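Coffee notebook, Osthorpe bench
June, 2:35 pm

Beans out for the Estitard tasting, and they look great! Nice dark roast, rounded, and the clear glass cup really shows them off. I want to keep the little glass bowl next to it for tasting portions. The pink-handled teaspoon is my new favorite scoop (light, easy to find on a crowded bench). 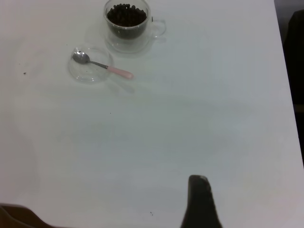 Beans in the glass cup, small bowl and teaspoon ready.

Cups for the comparison: the dark blue mug against the double-walled glass one. I'm betting on the mug for smell and the glass for color, but Haque wants both scored blind, so we'll do it properly. Lid goes flat on the table until the pour. Dark specks by the mug, so wipe the white cover before every round, please. They show up like crazy on it!

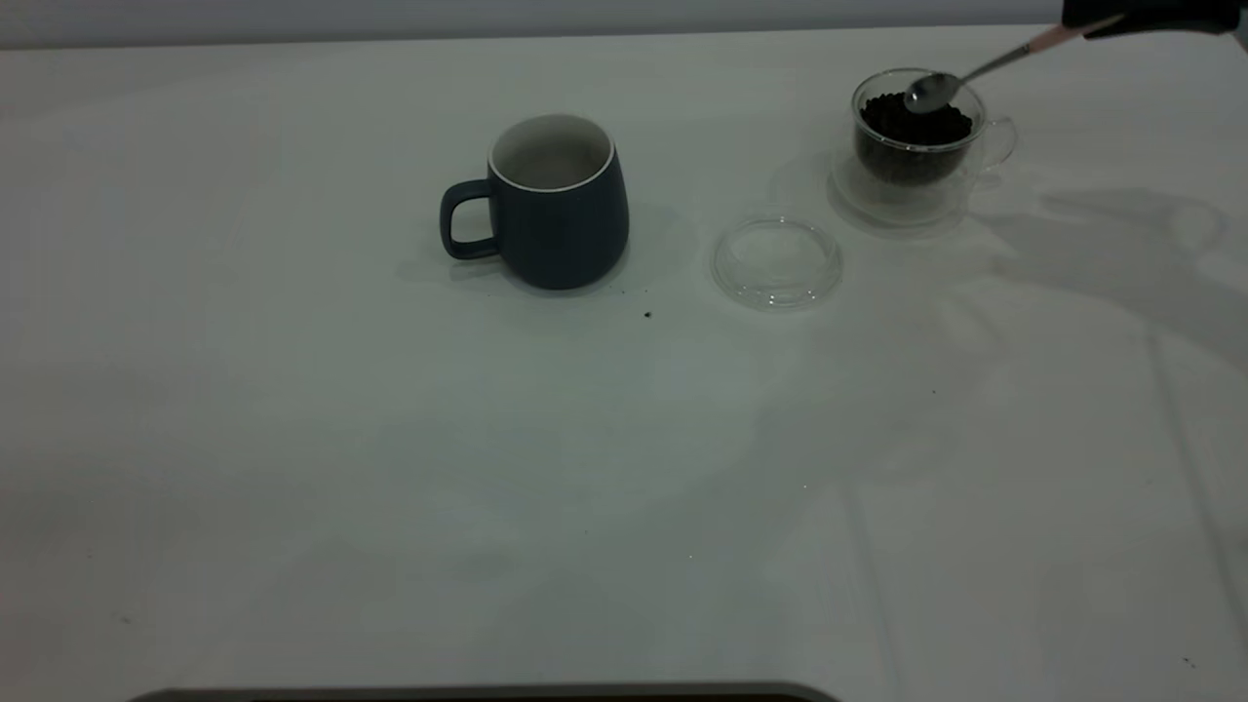

Next round
Same beans, 2 pours per cup. Ask Stindville if they can spare a second bag. Write scores down before talking!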